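Flavwood Rovers

Flavwood Rovers is a women's soccer club based in the town of Flavwood. The club plays its home matches at Lucero Park and is known for its long-running youth program and for its rivalry with Liredent Town. Its traditional colors are dark green and white. The midfielder Zerrin Dursun holds the club record for appearances, with 327 in all competitions.

History

The club began as the women's section of a local athletic association and became independent after a dispute over access to training fields. A public meeting held on a Sunday approved the split, and 200 people signed the founding register. The new club took over the green and white uniforms of the association, which had moved to blue the season before.

Early home matches were played on a school field with no seating. The club entered the regional league at its lowest level and won promotion at the second attempt. It then spent 10 consecutive seasons in the middle division, finishing as runner-up three times without going up. Promotion to the top regional division came under a defensive coaching staff that favored a back five, and it was secured with a goalless draw at Liredent Town.
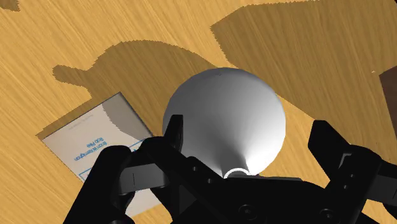
Stadium

Lucero Park lies on the eastern edge of Flavwood, between the river and the rail line. It has one covered stand on the west side and open standing areas behind both goals. The east side is closed to spectators because of the narrow strip of land between the touchline and the rail embankment. Floodlights were added after the league moved its midweek games to evening kickoffs.

The field was relaid after repeated flooding forced the club to play much of one spring schedule away from home. Drainage work continued into the following October, and the first match on the new surface was a cup tie against a lower-division side.

Zerrin Dursun

Dursun joined the youth program as a goalkeeper and moved to central midfield before her senior debut. She served as captain for seven seasons and took most of the team's penalties and corner kicks. Her contract was allowed to expire once, after a knee injury, and she spent that summer without a club before returning on a one-year deal. She made 169 of her appearances after her return — more than in her first spell. On retiring she joined the coaching staff of the under-16 team.
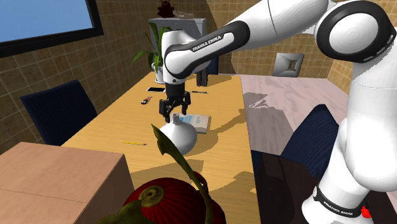

White vase beneath the open gripper of a Franka Emika arm.

Rivalry with Liredent Town

Matches between Flavwood Rovers and Liredent Town are known locally as the River Derby. The two towns stand on opposite banks, and supporters of the visiting team traditionally walk across the bridge together before kickoff. Liredent Town won the first four meetings. The fixture lapsed while the clubs were in different divisions and resumed after Flavwood's promotion.

Sponsorship and crest

The hotel company Molotel has been the principal shirt sponsor since the club reached the top regional division. The crest shows a bridge with two arches above a wavy line. An earlier version, which included a soccer ball between the arches, is still used by the youth teams.

See also

Liredent Town
Lucero Park
River Derby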